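Kudico Completes Wastewater Heat Recovery Upgrade at Raltusow Laundry Plant

For release: March

Kudico has completed the installation and acceptance testing of a Gendavden wastewater heat recovery system at its commercial laundry plant in Raltusow. The system takes heat from the drain water leaving the wash lines and passes it to incoming cold water before that water reaches the boilers. The plant has operated with the new equipment on all wash lines since February.

The Raltusow plant processes bed linen, towels and table linen for hotels, clinics and restaurants. Before the upgrade, drain water went to a settling pit and then to the sewer with no heat removed. Incoming water was heated from supply temperature by two gas-fired boilers, which remain in service as the final heating stage.

The Gendavden system has three main parts: a rotating drum filter, a buffer tank and a shell-and-tube heat exchanger. The drum filter removes lint and thread before the water enters the tank. The tank holds 800 gallons and evens out the flow between wash cycles, which end at different times on different machines. Drain water is then pumped through the tubes of the heat exchanger while fresh water moves through the shell in the opposite direction. The two streams do not mix.

Heat exchangers in laundry service are prone to lint buildup, and this was the main design concern at Raltusow. The tubes are wide and smooth-walled, with removable end covers at both ends of the shell. Flow direction on the drain side reverses for a short period at the end of each shift. Pressure sensors before and after the tube bundle report to the plant control panel, and a rise above the set limit triggers a cleaning notice. The plant can switch to full bypass by hand if the unit has to be opened during a shift.

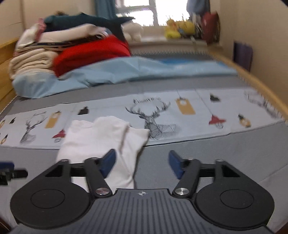 Black hand-held gripper and crumpled white cloth, bed with grey sheet.

Mechanical work was carried out by Dimitrov under a fixed-price contract. The contractor replaced 422 feet of drain piping between the wash floor and the equipment room, added insulation to the fresh water main and cast a new concrete base for the buffer tank. Most of the pipe work was scheduled for the night hours so that the wash lines could run during the day. One line was out of service for longer than planned in January, when a floor channel was found to be lower than shown on the original building drawings. The channel was rebuilt and the slope of the drain corrected.

Acceptance testing covered 60 operating hours under normal load. During the test, gas use, fresh water flow and the temperatures of all four streams at the heat exchanger were logged. Results were compared with readings taken on the same product mix before the upgrade. The system met the contract value for heat transfer, and nearly 600 individual wash cycles were included in the final data set. Filter performance was checked separately by weighing the lint collected in each shift.

The cooler drain water also brings the plant further below the discharge temperature limit in its sewer permit. In earlier summers, the plant had at times added cold water to the settling pit to stay within that limit. This practice has ended, and the cold water connection at the pit has been capped.

Kudico will review the first full season of operating data before deciding on similar work at its other plants. Items under review include the cleaning interval for the tube bundle, wear on the drum filter seals and pump power use at part load – the last of these was outside the scope of the acceptance test.

About Kudico

Kudico operates commercial laundry plants and supplies rental linen to hotels, health care facilities and restaurants.

Media contact

Kudico Press Office
Inquiries are answered on working days from 9 a.m. to 4 p.m. Technical data sheets for the Raltusow installation are available on request.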